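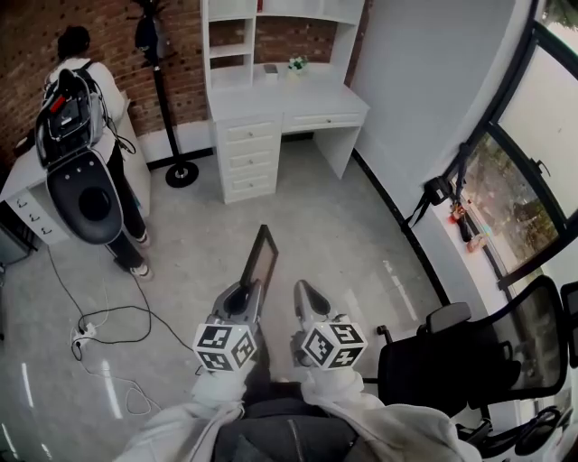
Drallia adds scheduled restore testing to its Diltora backup service

Drallia, the database support company, has announced the release of Diltora 4, a new version of its backup and recovery service for organisations that run their own database servers. The release adds scheduled restore testing, which copies a recent backup to a separate server, opens the database there and reports on the result.

Until now, customers who wished to test a restore have had to arrange it by hand, often outside office hours. Under the new arrangement an administrator chooses a backup, a target server and a start time. Diltora then carries out the restore, applies the archived logs up to the chosen point and runs a set of checks on the tables and indexes. A written report is sent to the named contacts when the work is finished.

"A backup log that ends without errors tells a customer that files were written," said Heather Pollock, Head of Product at Drallia. "Our customers' auditors want to know how long it would take to get the payroll system running again, and on which machine. The report gives them a dated answer."

The service can restore to a server whose disk layout differs from the original. File locations are set out in a mapping sheet, which may be saved and used again. Where a location has been left out, the restore stops before any data is copied -- a change made at the request of customers who took part in the trial.

The trial ran for 15 weeks and covered 200 databases. Among those taking part was Leckie, the parts distributor, which moved its order records to a second site during the same period.

"We had recovery notes going back several years, and some of the paths in them no longer existed," said Lachlan Mackay, Database Manager at Leckie. "Two of our first tests failed for that reason. The notes have been rewritten and the tests now run every month."

Diltora 4 will be available from July to all customers with a current support agreement, at no extra charge. Reports are kept for 14 months and may be downloaded at any time during that period. Customers using the older Brindum agent will need to replace it before scheduled tests can be switched on. Guidance on the change has been prepared by Impi Rissanen and the customer support team, and is available through the customer portal.

Press enquiries should be addressed to Fergus Halliday, Communications Office, Drallia.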